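From: Urmila Upadhyay
To: oldhouse-list
Subject: Re: skim coat over textured ceiling, or just live with it?

Vivek Bhatia wrote:
> We have a bumpy ceiling in the back bedroom and my wife
> wants it gone before her mother comes in March. House is
> from the sixties. Can I just scrape it over a long weekend?
> And is the Pronberg ready-mix any good or should I buy the
> powder?

Vivek, please don't scrape anything yet! A sixties house is right in the window for asbestos in that stuff, and you can't tell by looking. Call a lab and ask how they want the sample taken (mine had me mist the spot first and double bag it), and then leave the ceiling alone until you hear back. Mine took 5 days and came back clean, but my neighbor across the street wasn't so lucky and ended up covering hers with new drywall.

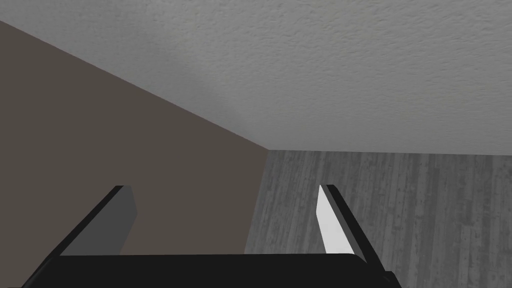 Now, whether to bother at all. I've done 2 rooms and left the third, and I go back and forth on it. Texture hides a lot of sins, and once it's flat you see every seam and every nail pop, especially with a window throwing light sideways. Color matters more than I expected, too. A gray stippled ceiling like the one in the picture, with a brown wall on one side and gray wood grain on the other, doesn't bother me one bit, but put bright white on those same bumps and I'd be staring at them all night. So you might try a flat gray first and see if your wife hates it less.

If you do go ahead, I'd buy the powder. I had a tub of the Pronberg and it was fine for patching, but it dragged on me over a whole ceiling and I was sanding for ages. The Sisodia powder mixed up smoother - add it to the water, not the other way around - and I got through the small bedroom with roughly half of what I'd bought. Two thin coats, and prime before you start or the old paint will suck it dry.

Oh, and rent a pole sander. My shoulders still haven't forgiven me for the first room.

Urmila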